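Craft & Workbench Talk > Tables and Surfaces

Covering a worktable with kraft paper: worth it or just buy a mat?

papermoth_3
Posts: 109
My bench top is a disaster. Glue rings, paint, a burn from a soldering iron I'd rather not discuss. I sort beads and small hardware on it for the kits I sell and I can't see half of what I drop. I was going to get one of those big Naseck cutting mats, but the size I need costs more than the table did. Then my sister said just cover it in brown paper. Has anybody lived with a paper top for more than a week? Does it rip? Does it look like a butcher shop?

gluepot
Posts: 3,251
I've had kraft paper on my packing bench for years and I love it!! Small stuff shows up so much better than on white (white glares under my lamp, drives me nuts). You pull it tight, tape the edges underneath, and when it gets gross you peel it off and put down a new piece. Takes me one cup of coffee. Get the heavy stuff though. The thin roll from the dollar store tears if you look at it wrong.

Hatchback_Lou
I'm going to disagree with gluepot, sorry. Paper bubbles. I did mine in October, and by the time the heat had been on a while the thing had waves in it like a lasagna noodle. Beads roll into the dips. Get the Naseck mat used, people dump them all the time when they move.

gluepot
Lou, did you glue it or tape it? Glue will do that every time. Tape only, and only at the edges.

Hatchback_Lou
Spray adhesive. OK, fair. But I still say a mat lies flatter.

papermoth_3
I definitely would have used spray glue, so thank you both for that. Another question while you're here. How do you keep your areas separate? I do 2 kits at a time and by the end of the night everything has wandered into everything else.

Tin.Whistle
Tape lines! I run painter's tape right across the paper and make squares. One square per part, and it holds the seams down too, so Lou's lasagna problem mostly goes away. I lay mine out with the long Clurkness ruler from the fabric store, the one with the raised edge. Do all the long lines first, stand back, fix the crooked one (there is always a crooked one), then do the cross lines.

old_marbles
Squares are overkill for beads if you ask me. I drew lines with a marker and it's been fine. Tape edges catch everything, you'll be picking seed beads out of the sticky bits forever.

Tin.Whistle
Marker's fine until you want to move a line, and then you've got two grids and no idea which one you meant. Press the tape down with the back of a spoon and it doesn't catch. Mine doesn't, anyway. 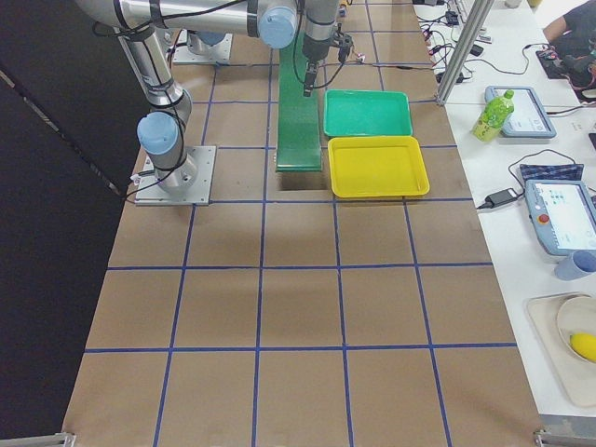
Color is what I'd spend time on before you buy any tape, papermoth. I started with tan masking tape on brown paper and could barely find my own lines at night. Dark blue on the kraft is what you want, big squares, you can read it from the other end of the room. Same goes for trays. Look how the yellow one and the mint green one jump right off that brown, and they've got raised rims, so nothing rolls away on you. I'd keep your two kits in two different colors like that and never mix them again. And clamps at the corners, like on the bottom ones there!

papermoth_3
Oh, I like that yellow. Are big squares a pain with tiny parts, though? I was picturing something more like graph paper.

Tin.Whistle
Go big. You can always split one square with another strip later. Pulling up strips you don't need takes the top layer of paper with it, ask me how I know.

old_marbles
I'll give you the trays. I use the Uveck ones with the rounded corners, you can scoop beads out with a finger. Square corners are misery. Still not taping my table.

gluepot
Round corners, yes! Papermoth, wipe the table down before the paper goes on. One dried glue blob underneath and you'll feel it every time your hand goes over it.

papermoth_3
OK, going with heavy kraft, blue tape, and a tray for each kit. There are so many glue blobs. I've got a scraper and a podcast and I'm starting after dinner.

Hatchback_Lou
If you change your mind, there's a used mat on the Georgiou swap board right now. Just saying.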